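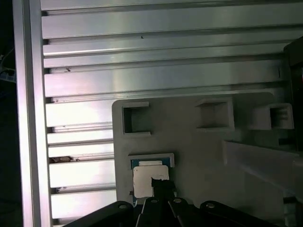 The bench at our Didstead workshop has been promising to get tidier since September, and this page is the record of how that is going. Most of the small stuff now has somewhere to live, at least in theory. The grey plate with the square pockets is part of the theory: three openings across the top with nothing in them, and one little board with a blue-green edge sitting in the smaller pocket underneath. The ribbed aluminium behind it still has grime in one of its grooves, which I have been meaning to get at with a toothbrush.

The plate is the third go. The first two are in the offcuts bin, where they are at least sorted by colour.

Ribbed panels look terrific in the catalogue. They also collect every crumb that leaves your hand. A cotton bud does the narrow grooves, a rag does the flats, and a cup of tea does the rest.

Spare boards go in the Comard drawers, 17 to a tray. Label on the front, please. "Misc" is a label only in the legal sense.

Job 1552 is the one on the bench at the moment. Anything without a number goes back to whoever left it there.

Next lot of photos goes up on 20th December, once the cable drawer is fit to be looked at.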